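Home | Topics | Household | Furniture Care | Ask | Sign in

Cloudy marks on a glossy tabletop after using oil soap

Print this page | E-mail to a friend
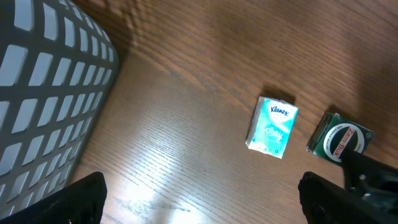

Tabletop with the light on it.

Posted by Branwen Skyrme

I have a wood dining table that came with the apartment. The landlord thinks it was refinished at some point but he doesn't know what with. I have been wiping it down with oil soap every week, and since May it has a haze on it that comes back a few hours after I buff it off. You can write your name in it with a finger. It is worst at the end where we eat. There are no white rings and the surface feels smooth, only a bit greasy.

I don't want to sand anything because it isn't my table. Is this the finish going bad, or is it something I put there? A neighbor told me to use furniture polish over it but I would like to ask first.

Fumiko Oda

It sounds like buildup. If you can write in it with a finger, it is sitting on top of the finish. Oil soap every week is too often, and most people mix it stronger than the bottle says.

Put a few drops of plain dish soap in a quart of lukewarm water. Wring a cotton cloth out until it doesn't drip, wipe with the grain, and change the water when it turns gray. Go over it again with clean water and dry it right away. You may need to do this two or three times. Then leave it alone for a week and see if the haze returns.

If it is still there, try mineral spirits on a rag in a spot underneath first. It takes off old wax and polish and does not hurt a cured varnish or lacquer. Open a window, wear gloves, and lay the rags out flat outside to dry before you throw them away. Skip the polish for now — it will only add another layer.

After that, a dry cloth most days and a damp one after meals is enough.

Sverre Amundsen

Agree with the above on the soap. One more thing, find out if it is shellac before you use anything strong. Put a drop of rubbing alcohol on the underside of the edge and wait a minute. If it goes sticky it is shellac, and you should keep alcohol and ammonia cleaners away from it. Lacquer can soften a little too, so it is not a perfect test.

Katsuhiko Minami

I had this and just used vinegar. Worked ok for me, mine was a cheap table though.

Back to Furniture Care | Previous | Next | Print this page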